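Módulo de mantenimiento de células robotizadas. Apuntes de la práctica 7
Célula Dindis, taller de Nirkmont. Revisión del 22 abr 2019

Antes de encender, compruebe que la seta de emergencia está pulsada y que el armario Grube no muestra avisos. Anote en el parte el número de horas de servicio. Si pasa de 42 desde la última revisión, haga primero el apriete de la base y después la puesta a cero.

Orden de trabajo:
1. Limpiar la mesa con paño seco. No usar alcohol.
2. Colocar la cesta y los cubos.
3. Llevar los 2 brazos a reposo y comprobar la vista fija.
4. Comprobar la vista de muñeca.
5. Guardar la configuración en Gadum con el nombre del grupo.

Cesta de mimbre y cubos sobre la mesa blanca:

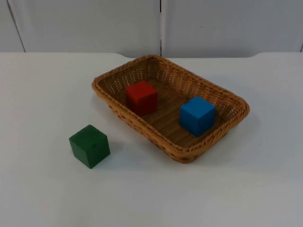
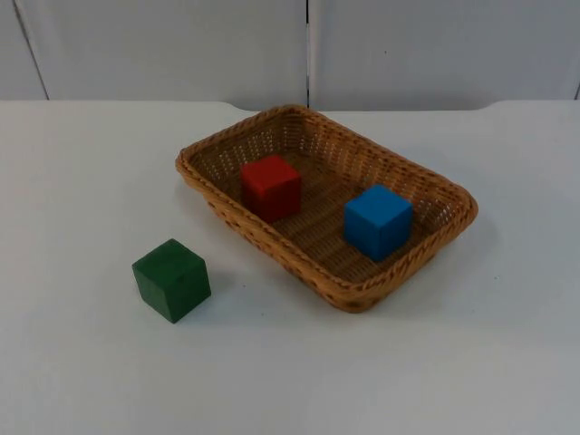
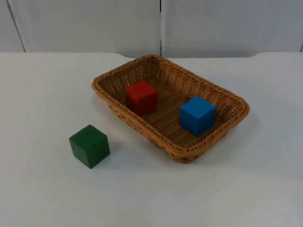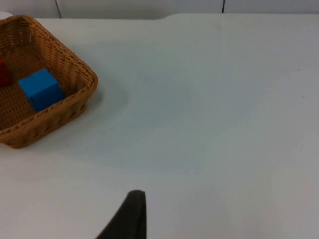 El ajuste de la cámara de muñeca se hace después del de la cámara fija y con el brazo parado. Afloje los dos tornillos del soporte, gire la cámara y vuelva a apretar sin forzar la rosca. Para juzgar el encuadre se toman dos referencias, el dedo de la pinza y la cesta. En la última vista el dedo asoma por abajo, en el centro, y la cesta queda arriba a la izquierda, con el cubo azul a la vista y apenas una franja del bloque rojo. Con un encuadre así no se puede dar por localizada la pieza roja: mueva el brazo hacia ese lado y repita la captura antes de tocar el soporte. Si el dedo deja de verse, la cámara está demasiado levantada.

Las almohadillas de los dedos se cambian cada 9 semanas, o antes si presentan cortes. El cambio de noviembre quedó sin anotar en varios partes, por lo que esta vez se revisarán todas. Tras el cambio hay que repetir la puesta a cero de la pinza, cerrándola en vacío a velocidad reducida.

Entrega: parte firmado, captura de cada cámara y nombre del archivo guardado en Gadum.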